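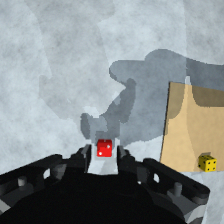
Apr 15, 2018

Game evening without a common language

When I moved to Pultwood I understood English on paper very well, and almost nothing of it in a kitchen. People spoke fast, they spoke at the same time, and they laughed before I had reached the verb. So when the neighbours from downstairs invited me to play board games, I said yes and regretted it the whole afternoon.

I think now it was the best language school I could have found. In a game there are only a few sentences and they come back every round. "Is it my turn?" "Whose go is it?" "Can I swap this one?" After one evening I could say all of them without preparing in my head. I had also learned "go" as a noun, and no textbook had ever given me that.

We play still, usually five of us, and between us we have four mother tongues. The rule is English at the table, but counting is free. I noticed that everybody counts in the language of their childhood, also those who dream in English already. I move my piece and my lips are doing it in my own language, and I can't stop them. When the number is small I don't count at all, I just see it.

Our favourite this winter was Skurnau. It is an old game about carrying salt over a mountain, and the rules we have are a photocopy of a translation, probably made by somebody at my level. One sentence says: "The player which is late shall be forgiven by 5 salt." We have discussed this sentence more than any book. Do you receive five salt or do you pay it? In March we finally voted that you receive, and the game became much too easy, so we went back to paying.

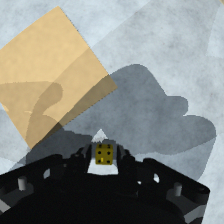 Pale blue and tan, nice colours for a grey Sunday.

There are words I know only from games. "Forfeit" is one, "draw" with its too many meanings is another. For a long time I believed that "to pass" was something polite, because people said it so softly. Then I used it at work, when I was asked to present something, and I had to explain that I only wanted to speak after the others.

If you want to try the same in your town, I would start with something that has short rules and no quiz. Quiz games are cruel to foreigners. I do not know the television of your childhood and I will not learn it now. Games with a lot of bargaining are good after some months. You must persuade people, and you find out quickly which of your phrases sound rude. Mine was "You must give me." It took me too long to discover "Would you take two for that?"

Next time we begin a new one called Asa. The booklet has 11 pages, and I have promised to read it aloud to the others, all of it, with the small print. I practised the first page this morning while the coffee was getting cold. The word "thoroughly" is there twice.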